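Notebook, bench 2, Werkutcombe
April, started 8:40 a.m.
Last updated: April, 6:15 p.m.

Reread last week's entry before starting and I still stand by it. The question on the wall is whether a machine can do the boring half of a household yet, and my answer is still no, with a smaller no for things that are rigid and always the same way up.

Jobs on the list for this round: wipe the table down, put caps back on bottles, fold dish towels, coil a cord. The cord is Verell's idea. I'd have left it out.

Numbers from the last policy, so they are in one place:

Wipe table: 33 good out of 39.
Cap on bottle: 4 out of 39.
Towel: 0 out of 39, unless you count "towel is now a smaller lump," and Mok wanted to count it. I wrote zero.

The wipe number looks fine until you ask what "good" means. We score it good if the cloth passes over the whole top. We don't score whether the table is clean. I went over it afterward with a white paper towel and got plenty of gray off a top that had been marked good. A ten-year-old would fail that chore at my house and be sent back to do it again. I've asked for a dirt score before and I'm asking again here in writing.

Caps. Same complaint as last month. The fingers get the cap to the neck and then nothing in the system knows what a crossed thread feels like. A person backs it up a quarter turn without thinking, hears the click, goes forward. Ours pushes harder. More demonstrations have been proposed as the fix. We have 4,000 now, up from 2,500, and the cap number moved by one. One!

Late morning was all hand work, both grippers, at the big light gray table. Fingers on the right one feel stiffer than the left to me, but that could be my wrist. Note for whoever goes next: keep the cable from the left gripper clear of your feet, I stepped on mine twice. The marker drawing is still on the tabletop and I'm leaving it until somebody decides whether drawn-on tops count as a separate condition. They should.
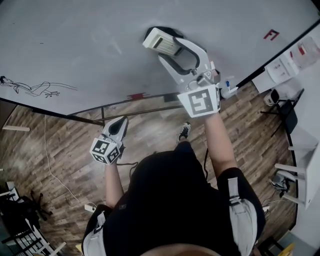 Timothée Vidal thinks I'm grading the wrong thing. His view, given over coffee and then again by message in case I'd missed it, is that a chore robot doesn't have to beat a person at a chore, it has to beat the chore not getting done. Half the tables in the country don't get wiped on a given night, he says, and a bad wipe is worth something to a person with a bad back. He also says the cap score will jump as soon as we put force sensing in the fingers, and that I said the same gloomy things about picking up cups.

He has me on cups. I did say that, and cups work now. I don't accept the rest. A bad wipe is worth something if it costs nothing, and this one costs a table at the right height, good light, a cloth left in the same corner, and one of us standing by with a finger on the stop button. Take the standing-by person and hand them the cloth and you're finished in under a minute. I timed it. Table wiped properly by me, crumbs in the trash, cloth rinsed: 70 seconds. Machine, cloth only, no rinse: a bit over six minutes.

Force sensing, fine. Put it on order. I'll believe the jump when it's in this notebook.

Afternoon: cords. Started on them at two. I coiled and uncoiled the same extension cord until I hated it. What I noticed is how much of it is done by letting go. You loosen the hand, the cord turns over by itself, you catch it. With grippers on I can't do that, so I was making stiff little loops and laying them on top of each other, and that's what the model is going to learn from. If it learns perfectly it will coil a cord as badly as I did. Ketau's write-up calls this "embodiment gap," and I'd call it a bad teacher.

Dropped the last few because the loops sprang open. Kept the rest. Marked the two where I swore, since the audio is on.

Things to do:
- Dirt score. Even a three-step one. Clean, so-so, dirty.
- Ask Mok whether the towel set gets run again or retired. I vote retired until there's a different hand.
- Swap the left and right grippers' finger pads and see if the stiffness follows.
- Cords: try a thicker one. The thin one is hopeless.
- Stop writing "success" in the log for "reached the end without a fault." Those have been the same column since the start and it makes every chart look better than the bench does.

Packed up at six. Wiped the end of the table where I'd had lunch, by hand.

3 comments
Shared 2 times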